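Gone two in the morning and I've just closed Nuvargate, the new chapter of the crime thing everyone on the forum swears by. I don't see it. Twenty-seven scenes, and in most of them I am asked to choose between being rude to my uncle and being slightly less rude to my uncle. I picked both on separate saves. He shoots the dockmaster either way.

The dev notes promised that Bora would "remember everything you do". Bora remembers one thing, whether you took the money in the prologue, and brings it up 6 times. I started keeping a tally. If that's what a branching story means now, my own mess of a game doesn't look so bad.

Speaking of which, I did do some work on it before supper. 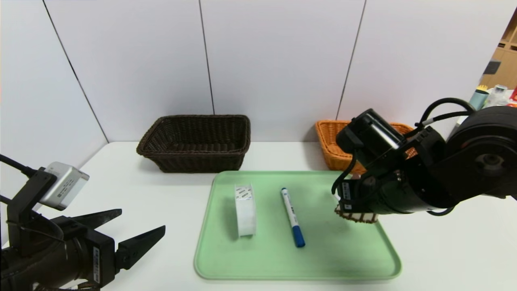

Labels or tape and a pen in the green tray, July.

The Auer family is still the problem. I have the father as a bent customs man and the elder son as worse, and I can't tell whether the player is meant to hate them or want to be them. Every game like this says you can bring the family down from inside. Then you play it and the inside is a corridor with a locked door at the end until the next update. I don't want to write that, and I suspect I've written about half of it already.

Cut the whole Drunari warehouse route. It had a fight, a bribe and a long talk on a roof, and none of them changed a single line later on. I was fond of the roof talk. I'll probably sneak it back in. 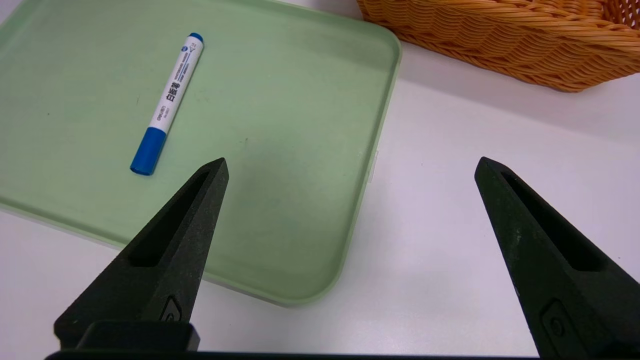
The marker again.

Read some of the comments under the Nuvargate update while the kettle was on. People already ranking the endings, and there are only 2, and one of them is a black screen with "to be continued". Someone called it brave. It looked unfinished to me, but I've been wrong about popular things before and will be again.

Still to do: the mother's name, the scene in the car, and whether you can walk out of the christening without the save breaking. It broke again tonight.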